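From: Wayne Hollis
To: Equipment Reuse list
Date: Sep 30, 2021
Subject: Re: Desktop towers, parts to be recovered before disposal

Colleagues,

Remzi Canpolat's question of last week is quoted below, and the answer applies to all departments at the Marovcombe site.

> Our office has 23 desktop towers awaiting collection. May they be
> sent as they are, or should we remove the memory and drives first?
> Two of them no longer have a side panel.
> Remzi Canpolat, Rustumness

Towers should be sent complete. Please do not remove memory, drives or cables locally. Missing side panels are not an obstacle, but kindly note them on the transfer form.
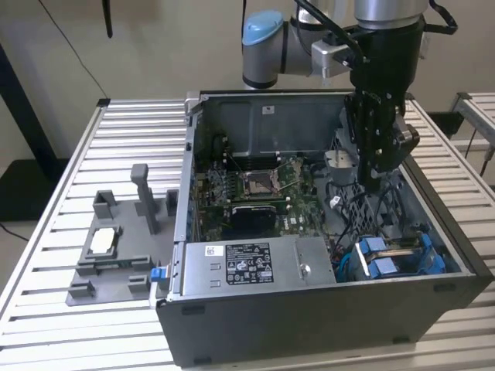 Processors are recovered separately from boards and are stored in Room 208. A department that has already taken one out should send it in its own antistatic box, with the asset number of the tower written on the lid. The Dell tower on the bench has its CPU socket empty and the power supply still in place, and a unit in that state is acceptable provided the form says so. Power supplies must not be opened under any circumstances. Loose screws may be placed in a small bag and taped to the inside of the case, well away from the board.

Drives are the one item that requires a signature. Wajid Yousafzai will countersign the form for each tower on arrival, and no drive leaves the room until that has been done — this includes drives believed to be blank.

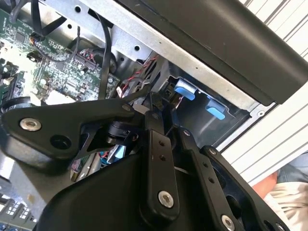

Once the form is countersigned, the remaining parts are sorted for reuse or for recycling through Hagedorn. Metal cases go in the gray cage and cables in the bins beside it. Requests for recovered parts should be addressed to Nima Rezaei, with the model of the receiving machine. Please allow six working days for a reply.

The next collection after this one will be in December.

Wayne Hollis
Equipment Services, Marovcombe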